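Crate Loading Cell, Group 6: Interim Report
Ohemaa Quartey, Zixuan Fu, Kasun Akanda
Supervisor: Colin Fothergill

4. What went wrong

Our plan was for the arm to load bottles into a crate in simulation, after which we would move to the real arm in April and be congratulated. We got as far as run 13 before it threw a bottle.

"Threw" is Colin's word. The log calls it a release event. The gripper opened at the top of the lift, and the bottle left the table, crossed the floor and went through the wall, the wall being something we had drawn but never made solid. Zixuan blamed the gripper model. Kasun blamed Zixuan. Both theories took up an afternoon.

The fault was in our timeout. If the wrist took too long to reach its waypoint, the program gave up and returned every output to its default, and the default for the gripper was open. We had chosen this ourselves, in week one, so that it would "fail safe". On a real arm it would have dropped glass from shoulder height next to whoever was holding the clipboard.

4.1 The fix

A timeout now stops the arm where it is and keeps the grip closed until a person clears it. We ran the job 41 more times with the wrist slowed down on purpose. The timeout fired in 18 of those and no bottle was released. One run ended with the arm trying to put its bottle into a compartment that was already taken — a separate bug, listed in section 5 under Kasun's name. 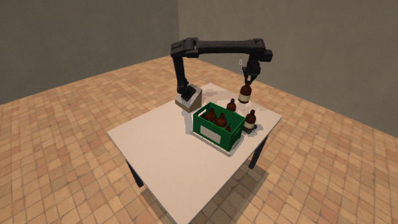
Uliana Koval read the old code for us and asked why a power cut had never been tested. We had no answer that we wanted in writing. It goes on the list before anybody books the lab, along with a solid wall.

Related reports
Stillora: a conveyor that would not stop
Grurnwood sorting arm, final report
Bélanger gripper notes

Flokton Student Projects | Contact | Back to top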